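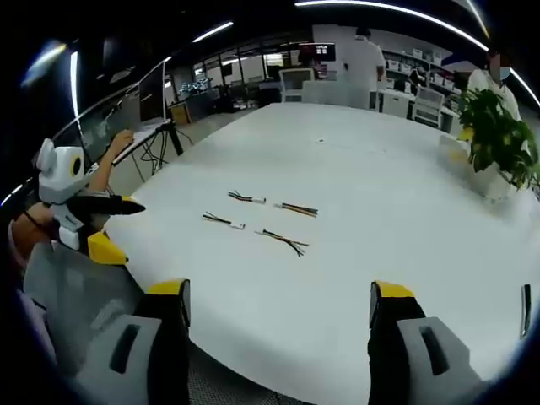

Home Albums Boxes & sleeves Charts Help Basket

Search the shop Go

Ollen Family Record Binder

The Ollen is a ring binder for family papers: certificates, letters, service records, photographs and the notes that go with them. It is made by Duddale and comes with a starter set of pages, so you can begin filing on the day it arrives.

The binder takes up to 200 pages. Most people give one binder to each grandparent's line and start a second when the first gets tight. The spine has a label window and the label card can be written on in pencil or ink.

In the box you get the binder and slipcase, eight divider cards, a packet of clear sleeves in three sizes, a pad of person sheets and a blank descent chart that folds out. Refills are sold separately.

The person sheet is the part we are asked about most. Each one has room for a full name, other spellings, dates and places of birth, marriage and death, occupations, addresses and, down the right-hand side, where you found each fact. The back is ruled for notes. There is a box for the binder page number of any certificate, so you aren't hunting for it later.

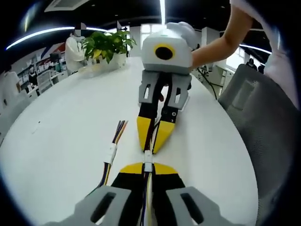 Notes on use by Estela Ledesma
Updated 4 Apr 2021

I have kept my own family in these binders since before the slipcase was added, and I would say to number your people before you file anything. Any system will do if you stick to it. I use a plain running number, and my mother's side is now well past what I expected.

Long certificates go in the largest sleeve unfolded. If yours has been folded for eighty years, open it out and leave it under a flat board for a few days first. Don't use tape on a tear. Letters are best kept one to a sleeve with the envelope behind, as the postmark is often the only date you have.

Put guesses in pencil. I had a great-grandfather down as a cooper in Ñahui for years on the strength of one aunt's memory, and when the marriage entry came up he was a carter, and born somewhere else. The ink version of that sheet had to be thrown away and copied out again.

Photographs should be named on the sleeve label – not on the back of the print – and if you only know some of the faces, write down the ones you know, left to right, and leave gaps for the rest.

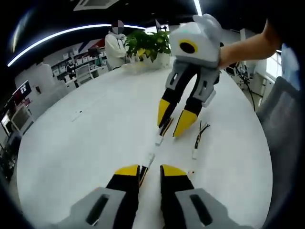

Uriel Farías wrote to say that the occupation box is too small for anyone who changed trade more than twice, and that he now carries on overleaf under the same number. He would also like a line for godparents, which were how he told two cousins of the same name apart.

The godparents line is on the new sheets. The occupation box has stayed as it was, but a continuation sheet is now in the refill pack.
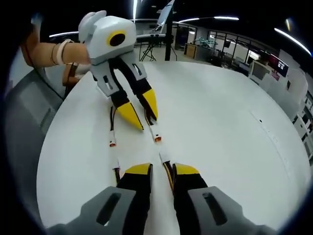 Refills and spares

Person sheets, pad
Continuation sheets, pack
Clear sleeves, small, medium or large
Divider cards, set of 8
Descent chart, folding
Slipcase only

Societies ordering 1,000 sheets or more can have their name printed at the foot. Please allow longer for printed orders in December.

The older Duddale binder has a different ring spacing and will not take Ollen pages.

We use cookies to remember your basket. Accept Manage settings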